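SPEAKER NOTES - Buying a refurbished phone without getting burnt
Community tech evening, Remerdale library, upstairs room. 7 pm start. 30 min talk, then questions till they lock up.

BEFORE START
Check the clicker. Backup slides on the stick AND on the laptop.
Water. Phone on silent (last time, embarassing).
Hand round the one-page checklist at the END or they read it while I talk.

OPENING (2 min)
Hi, thanks for coming. Hands up who's bought a used or refurbished phone. Hands up who'd do it again. Leave hands up a second, let them look at each other.
Why I'm here: ran the repair bench at a small shop for years, now I mostly help people pick a phone and move their stuff over. No shop pays me. Say that early, someone always asks.
Tonight: what the words mean, what grade to buy, battery, updates, locks, returns. No spec talk unless asked.

SLIDE 2 - THE WORDS
"Used" = somebody had it, now it's for sale. Might be wiped. Might not.
"Refurbished" = somebody checked it. Who? How? Could be a full test and new battery, could be a wipe with a cloth.
"Renewed", "pre-loved", "like new" - marketing. Ask what was done.
"Open box" - usually a return. Often the best deal in the shop if the warranty starts from when YOU buy. Ask that exact question.
"Ex-demo" - sat on a shelf with the screen at full brightness all day. Look for burn-in. Grey screen test, show them how. (Open any plain grey picture, full screen, brightness up, look for ghost shapes near the top and bottom.)

SLIDE 3 - GRADES
A, B, C. No law says what they mean. Every seller writes thier own.
Read the seller's grade page before the price.
My rule: B grade for most people. You put a case on it anyway. The scratch on the back is under the case by teatime.
C grade fine for a kid's first phone or a spare, but check the screen photos. Scratches on glass bother you every day, scratches on the frame don't.
A grade - compare with the new price on sale first. Gap is sometimes silly small.
Story: the Tanguy. Customer paid nearly full price for an A grade one, same week the new one went on special. Keep it short, don't name the shop.

SLIDE 4 - BATTERY
Slow down here. This is the bit they write down.
Battery is the part that wears out. Everything else mostly just works or doesn't.
Many phones will show battery health somewhere in settings. Wording moves around between makers. If you can't find it ask the seller for a screenshot.
Under 80-odd percent I'd want a new battery or money off. Cost of a swap goes in your sums from the start.
Ask: is the battery original, replaced with the maker's part, or replaced with another brand? All three can be OK. "Don't know" is not OK.
Swollen battery: screen lifting at an edge, back bulging, phone rocks on a flat table. Don't charge it, don't press on it, don't put it in the household bin. Council drop-off or the shop.
Cold weather - battery percentage drops fast in February, doesn't mean it's dying. Bring it inside, check again.

SLIDE 5 - UPDATES
Most missed thing. Cheap phone, no security updates left, now it's a cheap phone you shouldn't bank on.
Look up the model, find the date support ends. Clock runs from when the model was released, NOT when you bought it. Say it twice.
I want at least two years left. Three better.
Example on slide: Vakia compact vs last year's Surnach. Vakia looks like the bargain till you see the support date. Divide price by months left. Don't do the maths live, it's on the slide, just point.
If someone says "I never update anyway" - be nice. Explain bank apps eventually refuse to run on old software.

SLIDE 6 - LOCKS
Three kinds, people mix them up.
Carrier lock: only works with one phone company. Put your own SIM in and make a call, best test there is.
Account lock: still tied to last owner's account. Brick, basically. Watch them sign out in front of you, then go through first setup yourself.
Blocked as lost or stolen: check the IMEI. Dial star hash 06 hash - NO. It's star hash ZERO SIX hash, say it slowly, it's on the slide. Number on screen should match the box, if there's a box.
eSIM only models - some overseas imports. Check yours has a tray if you want a tray.
Also imports: bands. A phone from overseas may not do every network here, and emergency calls matter. Ask your carrier if the model is on their approved list.

SLIDE 7 - THE FIVE MINUTE CHECK
Do this in the shop, or the day it lands in the mail.
Call someone, both ways, speaker on then off.
Front camera, back camera, video with sound, play it back.
Every button. Ring switch if it has one.
Charge cable in, wiggle gently. Should stay charging.
Wi-fi, bluetooth, location on the map.
Fingerprint or face unlock, set it up properly. Often the thing that's dead after a cheap screen swap.
Drag an app icon slowly over the whole screen. If it drops, dead spot there.
Proximity: on a call, cover the top, screen goes dark.
Torch. People forget the torch.

(if running late skip to slide 9)

SLIDE 8 - MONEY
Survey from our own sign-up sheets over the years: 2,846 phones people brought in or asked about. 1,554 were bought second hand or refurbished. So it's more than half, you're not odd for doing it.
Don't read out anything else from the sheets, the categories were a mess early on.
Price checks: new on sale, refurbished from the maker, refurbished from a big shop, private sale. In that order. Stop when the saving isn't worth the bother.
Sale seasons: refurb prices drop after a new model launches, a few weeks later not the same day. Trade-ins have to come through first.
Trade-in on your old one: get a quote from two places. Cash offers are lower than store credit nearly always. Credit is only good if you were going to spend it there.
Private sale: meet somewhere with people and wi-fi. You need the wi-fi for the setup check.
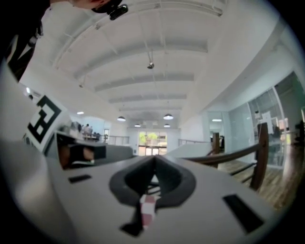 How long should a refurbished phone warranty be?
Ninety days at the bare minimum, and I'd pay a bit extra for a full year. Faults from a bad repair tend to turn up in the first few months, so a very short one leaves you holding it. Ask who does the repairs, who pays the postage and whether the battery is covered or left out.

SLIDE 9 - RETURNS
Return window is different from warranty. Return = changed my mind. Warranty = it broke. Shops blur the two.
30 days to return is decent. Get it in writing, email is fine.
Check for a restocking fee. Check if it's refund or credit.
The 90 day warranty line on the slide is the floor, not the target.
Consumer law sits on top of whatever the shop offers, for shop sales. Private sales much weaker. I'm not a lawyer, say so, point to the consumer affairs leaflet on the front desk.
Keep: receipt, the ad (screenshot it, ads vanish), the grade description, the IMEI. One folder, one email to yourself, done.

SLIDE 10 - MOVING YOUR STUFF
Back up old phone first. Then back up again before you wipe it.
Do NOT wipe the old one the same night. Keep it a week.
Authenticator apps - the codes don't always move across. Move them one at a time and test a login while the old phone still works. Biggest cause of tears at the bench, by miles.
Messages, photos, then bank apps, then everything else.
Old SIM out before you sell it. Memory card too.
Sign out of your account, THEN factory reset. Wrong way round and the next owner is ringing you.

LAST SLIDE - CHECKLIST
Hand out the sheets now.
Read the headings only: grade, battery, support date, locks, five minute check, returns.
Back of the sheet is blank for notes, write the IMEI there.

QUESTIONS LIKELY
"Which one should I buy?" - ask budget, ask what they hate about the one they've got. Don't name a model from the front, take it one on one after.
"Is it safe to buy from overseas?" - sometimes cheaper, returns are a pain, see bands.
"Are refurbished phones waterproof?" - treat as no once it's been opened. Seals may not have been replaced.
"What about tablets?" - same list, battery matters more cause they're harder to open.
"Can you look at mine?" - after, at the side table, one each so everybody gets a go.

PACK UP
Stack chairs. Take the HDMI adaptor home this time. Leftover checklists to the front desk.
Fix slide 6 typo before the next one, says "carrer".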